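Marras returns to his fridge promise in Bredesley

Gaetano Marras was back at the Bredesley hall on Saturday, telling a good-humoured crowd of 304 that his power bill rebate is still coming, and that he hasn't forgotten a word of what he said before the vote.
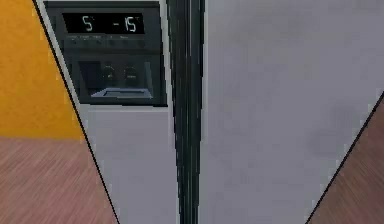

The rebate was first promised in July, at $50 a household, and has since slipped to $20. Marras says the money will help with the everyday things – a big side-by-side fridge with a dispenser in the door, say, humming away all day and night. His rival, Ernine De Luca, kindly but firmly reminded everyone that she has been asking for a start date for 15 weeks now.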